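Plorkstead: cosas pequeñas en cajas que dejan pasar la luz

LÉEME de la colección, versión 2

¡Bienvenida, bienvenido! Plorkstead es una colección de fotografías de objetos pequeños guardados en recipientes de plástico: cajas, tapas, bandejas con compartimentos, fundas rígidas. La empezamos en la cocina de Bramham, donde hay más cajas que estanterías para ponerlas, y ha ido creciendo con todo lo que la gente guarda y luego no encuentra. Nos encanta el tema y se nos va a notar.

Qué contiene

La versión 2 reúne 1.328 fotografías repartidas en 9 carpetas, una por tipo de recipiente. Los nombres de las carpetas están en minúsculas y sin tildes (tapa_lisa, tapa_acanalada, bandeja_dividida, etc.) porque en la versión anterior las tildes dieron bastante guerra al descomprimir. Junto a cada carpeta va un archivo notas.csv con estas columnas:

foto: nombre del archivo
recipiente: tipo y acabado del plástico (transparente, esmerilado, de color)
contenido: lo que se distingue, en palabras corrientes
color: el color tal como se ve a través del plástico
nitidez: de 0 a 3, donde 0 es una mancha y 3 es un objeto que se reconoce sin esfuerzo
brillo: si los reflejos tapan parte del contenido

Cómo anotamos

Doaa Ait Brahim escribió la primera guía de anotación en julio y seguimos usándola casi entera. La regla principal: se anota lo que se ve. Si una goma de borrar parece un bloque rosa, en la columna contenido pone "bloque rosa", aunque quien anota haya guardado esa goma con sus propias manos. Para los nombres reales hay un archivo aparte, inventario.csv, que solo cubre 600 fotos y que vamos completando cuando hay tarde libre y café.

Con los colores somos igual de tercos. Un rojo detrás de un plástico lechoso se queda muchas veces en rosa pálido, y un mismo objeto puede verse más intenso por un extremo que por el otro. Apuntamos los dos tonos, separados por una barra. Es una de las partes más bonitas de la colección y también la que más discusiones ha dado entre quienes anotamos (Cheuk-hei Tai defiende que el magenta y el rosa fuerte son la misma cosa; la guía dice que no).

La carpeta tapa_acanalada

¡Nuestra favorita! Las acanaladuras estiran los reflejos en líneas largas, rompen los contornos y convierten cualquier cosa en un pequeño misterio. Casi todas sus fotos tienen nitidez 1 o 2 y el brillo marcado como "sí". Si solo vas a abrir una carpeta, que sea esta.
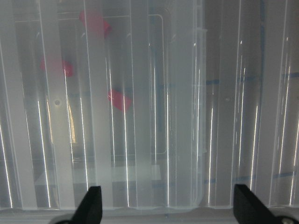
Plástico esmerilado con acanaladuras verticales. Contenido: tres objetos entre rosa y rojo; el más definido, un bloque pequeño e inclinado de tono magenta. Brillo: sí.

En fotos así conviene mirar también los bordes moldeados. Una línea tenue con una esquina redondeada puede ser un compartimento o una pared interior, y en notas.csv lo dejamos como "borde interior, sin determinar". Preferimos esa etiqueta a adivinar.

Limitaciones conocidas

Hay mucho rosa y mucho rojo, y muy poco verde. Las cajas metálicas y las de cartón quedan fuera. La columna nitidez depende bastante de quién la rellenó; si vas a usarla en serio, mira antes las iniciales de la última columna. En bandeja_dividida quedan fotos casi repetidas que todavía no hemos separado.

Uso y agradecimientos

Puedes usar, recortar y volver a publicar las fotos citando "Colección Plorkstead, versión 2". Gracias a Kumarasinghe por prestarnos una montaña de tapas sin caja, y a Drerix por el espacio para alojar los archivos.

Las correcciones se envían con el nombre de la foto y la columna afectada. Las de color, por favor, con paciencia.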